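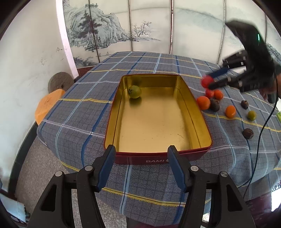 2 min read

Workshop Tips: Care and Safe Use of Manual Chain Hoists

A manual chain hoist will give many years of service if it is inspected regularly and stored correctly. The following guidance is issued by the Claturholm maintenance office for users of hand-operated hoists in small workshops and garages.

Before each use
Check the rated capacity on the body of the hoist and compare it with the weight of the load, including slings and shackles. If the plate cannot be read, take the hoist out of service.
Run the hand chain in both directions with no load. The movement should be even, and the pawl should click clearly when raising.
Look at both hooks. A safety latch that does not close fully must be replaced before lifting.

During lifting
Raise the load a few inches and stop. Confirm that the brake holds before going any higher.
Keep the hoist in line with the load - side pulling wears the chain guides and can bend the hook.
Never wrap the load chain around the load. Use a sling of suitable capacity.
No person may stand or pass under a suspended load.

Cleaning and storage
Wipe the load chain with a dry cloth, then apply a light coat of machine oil. Do not oil the brake discs.
Hang the hoist indoors with the chain clear of the floor. Small spare parts such as latches and split pins should be kept in a lidded container and labeled by hoist model.

Records
Note each inspection in the workshop log with the name of the person responsible. Questions on log sheets may be addressed to Gudrun Baumgart, Room 42. The log sheets were last revised in January.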